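Getting a Simulated Arm to Clear a Table: My Semester Project

So this is the write-up for my project, which took up basically my whole semester and most of my laptop's battery life. The short version is that I wanted to know if a robot arm trained only in simulation gets better at picking things up when you keep messing with where the things are. I figured the answer was going to be an easy yes. It was more of a yes with a bunch of asterisks, and the asterisks are where I learned the most, so I'm going to spend a lot of this report on them.

Background

I started out with the Sorix simulator because that's what our lab course uses and I already had it installed (installing it the first time ate a whole Sunday, so I was not going to switch). Sorix gives you furnished rooms, an arm and a big pile of household objects, and you can script where everything goes. The room I used is called Jorenholm, a dining room with a long table in it. For the policy I used Kan, a small imitation learning package that one of the older students in the lab recommended. You feed it demonstrations, it learns to copy them, and then you find out how badly it copies them.

The question

Say you have a fixed number of demonstrations. Is it better to record them all with the objects in the same spots, or to shuffle the objects every time? Shuffling sounds obviously better, but each layout then gets seen only once, and with a small model I was worried it would just learn mush.

What I did

I set up 3 conditions. In the first one, which I called "fixed", every object started in the same place in every demo. In the second, "nudged", each object got moved a little bit from its home spot. In the third, "scrambled", the objects could land anywhere on the tabletop, in any direction, as long as they didn't overlap. Each condition got 2,000 demonstrations from a scripted planner, so I didn't have to drive the arm by hand (thank goodness!).

The task was always the same - reach for the object you've been told to get, grab it, lift it, and hold it. Cups are a funny case because there are two pretty different ways to do it. You can pinch the rim with one finger inside, or you can squeeze the whole thing from the outside if the gripper opens wide enough. My planner mixed both, which I didn't think about at all until way later, and it came back to bite me.

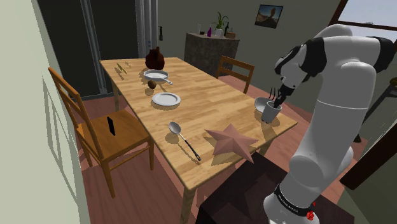

I also had to decide what counts as a success. My first rule was that the object had to be off the table at the end of the episode, and that was a terrible rule, since knocking something onto the floor also gets it off the table. The fixed policy looked amazing for about a day! I changed the rule so the object has to be up in the air and touching both fingers when time runs out, and then I reran everything.

Results

For testing I made 188 new layouts that none of the policies had seen, and ran all the policies on the same ones. The fixed policy did the worst by a mile. It mostly reached for where the object used to be and closed on nothing, with total confidence. The nudged policy was good as long as things stayed near home and fell apart when they didn't. The scrambled policy won overall, but it was also the sloppiest up close. It would get to the right object and then hover and dither, and a lot of its failures were really near misses.

When I watched the failed cup episodes, I saw the thing I mentioned earlier. The policy was averaging the two grasps. It would come down halfway between a rim pinch and an outside squeeze and land a fingertip right on the rim. I threw out the outside squeezes, retrained the scrambled policy with only rim pinches (so it had fewer demos), and it got clearly better at cups anyway. That was my favorite result of the whole project and it wasn't even one of my original questions.

Flat stuff stayed hard no matter what. Spoons and plates give two thin fingers very little to hold on to, and I don't think more demos would fix that. I'd probably need a different approach, like sliding the thing to the edge first.

Problems and what I'd do next

I only trained each policy with 2 random seeds, and I know that's not many. The gap between fixed and scrambled was big enough that I believe it, but I wouldn't bet much on nudged versus scrambled for objects close to home. I also never changed the lighting or the room, so I can't say anything about whether this carries over to a different kitchen, let alone a real arm.

If I get to keep going, I want to train on nudged layouts first and then scrambled ones, to see if the policy keeps its neat close-up grasps. I'd also like to try the Drodier object set, which has more handles and odd shapes in it. My scripts and settings are in the course folder, along with the list of test layouts, and the README covers which Sorix version you need.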